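How to Collect Wedding Guest Addresses Without Losing Your Mind

So you have a date, a venue and a ring. Congratulations. Now you need to find out where everybody lives, and you are about to learn that you don't know where your own brother lives.

I've done this for my own wedding (158 guests, most of them my mother's) and then for my cousin Cúc Đàm's, because I made the mistake of telling her I had a system. It's a spreadsheet. The system is a spreadsheet.

Step 1: Make the sheet before you ask anyone anything

One row per household, and I mean household. You are mailing envelopes, and a family of five gets one. Columns you want: names as they should appear on the envelope, street, apartment, city, state, zip, email, and a last one called "nagged?" You'll use that one the most.

Put the apartment number in its own column. People leave it out, and an empty cell is easier to spot than a missing bit at the end of a street name.

Step 2: Fill in what you already have

Old holiday card lists are gold. So is your mother's address book, the paper one with things crossed out in three colors of ink. Take photos of the pages and give the book back the same day, or you will hear about it in December.

Mark anything older than two years as unconfirmed. Cúc didn't, and her Aunt Quách's save the date spent a month at a condo she'd sold.
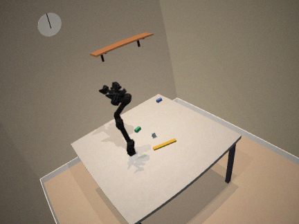
Step 3: Send one request, to everyone, on one day

A short online form works best. Any free form tool will do, as long as the answers land in a spreadsheet. Ask for the mailing address and nothing else. The minute you add "any dietary needs?" your uncle will start typing about his stomach and never reach the zip code.

Here's the message I used. Steal it:

"Hi! We're getting married and would like to mail you something about it. Could you fill in this form by Sunday? It takes a minute. Love, us."

Text it to people under fifty and email the rest. Call your grandmother. She won't fill in a form, and she'd like to hear from you anyway.

Step 4: Nag

A good half of your list will answer the first day. The others saw it, meant to do it, and are now embarrassed. Wait a week, then write to them one at a time, by name. Group reminders don't work - everyone assumes you mean somebody else.

After the second reminder, go around them. Ask a spouse, a sister, a roommate. Put a date in the "nagged?" column each time so you and your partner don't both chase the same college friend.

Step 5: Clean it up

Sort by zip code and look for gaps. Sort by last name and look for doubles. Spell out Street and Avenue if you're having the envelopes printed, and pick one way of writing "and" for couples. Read the names out loud to someone from each side of the family. My husband's side has two Karens, spelled differently, and they both notice.

Save a copy, and email it to yourself. You'll want it again for the invitations, and after that for the thank-you notes, which I finished eleven months late.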